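Keeping the Folding Cell at Stutby in Order

The folding cell at our Stutby workshop has been in my care since February, and several readers have written to ask what its upkeep involves. The cell has two arms and one table, and its work is to take cloths from a basket, fold them, and stack them. The notes that follow concern the routine maintenance of the cell and the one repair of consequence carried out so far.

Each working day begins with the power off. The tabletop is wiped with a barely damp cloth and left to dry. Lint is removed from the gripper fingers with a soft brush, and the fingers are then moved by hand through their full travel to check for stiffness. Compressed air should not be used for this purpose. It was tried in the first week, and the lint was driven into the joints, where it took most of an afternoon to remove with tweezers.

The screws on the white links are checked every Tuesday. They were supplied by Zerouali with a thread-locking compound already applied, and in principle they should not move. In practice I have found four that did, all of them close to an elbow. They are now marked with a fine line of paint across the head and the link, so that any movement can be seen at a glance.

Cable routing has required more attention than any other part of the cell. The cables were originally fastened tightly along the links, following the drawing in the Floltitora manual. This looked tidy, but it left too little slack at the wrist, and after some 52 hours of operation the right arm began to lose contact with its gripper whenever it reached for the far corner. The fault was intermittent and therefore slow to locate. The connector proved to be sound. A conductor had broken inside the sleeve, close to the point where the cable was bent most sharply.

The replacement was fitted with a much longer free length. Each cable now leaves the wrist in a wide loop and is tied loosely at the link, which allows it to turn with the arm. The arrangement takes up more room above the table, and the motion limits in the control program were adjusted to suit.

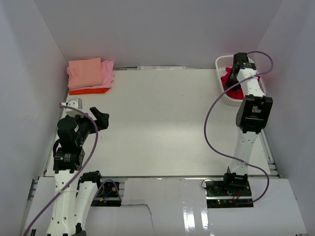

The right arm at the basket, with the cable tied at its lower link. The folded stack is at the far left corner.

The position of the basket is also a maintenance matter. If it stands too far from the right arm, the arm must work close to full extension, and the elbow motor runs noticeably warmer. I moved the basket toward the arm in steps and recorded the motor temperature after each run. The final position lowered the reading by seven degrees, at the cost of a slightly steeper approach over the rim.

Calibration is repeated whenever a joint has been opened. Both arms are brought to their rest positions, the zero points are stored, and each gripper is sent to five reference points on the table. A full calibration takes less than an hour. I would advise against shortening it, as a small error at the shoulder becomes a large one at the fingertips, and the first sign is usually a gripper pressing on the basket rim.

The following spare parts are kept in the drawer beneath the bench:

One complete cable for each arm
Finger pads for both grippers
Light-colored cable ties
Thread-locking compound
One spare wrist motor, ordered from Juvurton

The next scheduled task is the replacement of the finger pads on the left arm, which have begun to lose their grip on thinner fabrics. The new pads are made of a softer material, and I expect to repeat the grip settings from the beginning once they have been installed.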